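Filed under: Robotics > Manipulation > Learning from demonstration

Two-arm policy does well on one padlock, falls apart with other stuff on the table. Is my result real?

Manuela Ferri
I'm trying to reproduce the clutter result from the Benedetti method, where you train on clean-table demos and then add unrelated objects at test time. My task is padlocks. I've got 338 demos and a white marble-look table, and for the harder condition I leave a work glove, pliers and a grey oval case lying about.
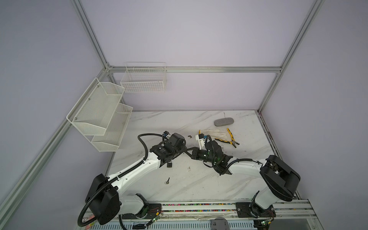 On the clean table I get 31 successes out of 71 trials, which I can live with. With the clutter it's 16 out of 71, and it seems to lose track of which object matters. Did the method fail, or did I?

Samden
Are your 71 trials the same start positions in both conditions? If you shuffled the lot each time, you can't really compare them. I'd fix the layouts, run it again and look at each pair. Also check how much your wrist views are doing for you. When I blanked mine out, the score hardly moved, so my policy was basically ignoring them and I'd been kidding myself for weeks!

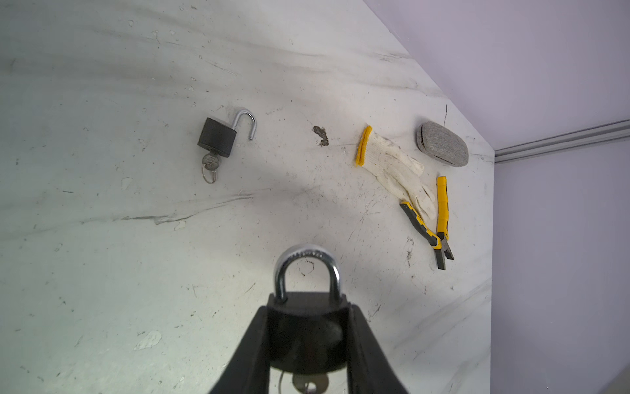 The other thing is shiny shackles. Mine were a pain until I varied the lighting in the demos (just a desk lamp moved about, nothing fancy). And log where each failure happens, grasp or handover, before you go blaming the method.

Nusent
just collect more demos mate. worked for me

Last updated: 19 Jun 2023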